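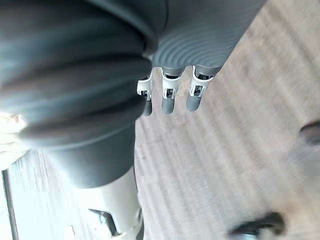 How Things Work: Robots

How does a robot hand know what to do?

Have a look at those three fingers. They have white joints and rounded grey tips, and they're pointing down at the floor with nothing in their grip. My job is writing the instructions that tell fingers like these when to close, when to open and when to stay put.

I'm Hortensia, and I write software in Sodthorpe. Software is just a long list of instructions for a computer. Mine is called Flindosier, and it has more than 2000 lines! (I didn't write them all. Joaquín Olivares wrote the hard bits.)

Say I want a robot to pick up a sock. You'd just grab it, wouldn't you? My program has to do it in stages. First it looks for the sock in a picture from a camera. To a computer a picture is only a huge grid of numbers, so it hunts for a patch that looks socky. We call that perception.

Next comes planning. The program works out a path for the arm that doesn't bump into a chair leg on the way. There can be loads of paths, and it picks a short, safe one.

Last is control – the fiddly part. The program sends tiny orders to the motors, checks where the fingers have got to, then sends some more. Move a bit, check, move a bit, check. You do this too when you carry a very full cup of juice.

My first sock program had 17 mistakes in it. We call them bugs, and finding them is my favourite part of the day.

Try it at home

Ask a friend to shut their eyes and be the robot. Put a sock on the floor and guide their hand to it using only six words: left, right, forward, down, open and close. Then swap over!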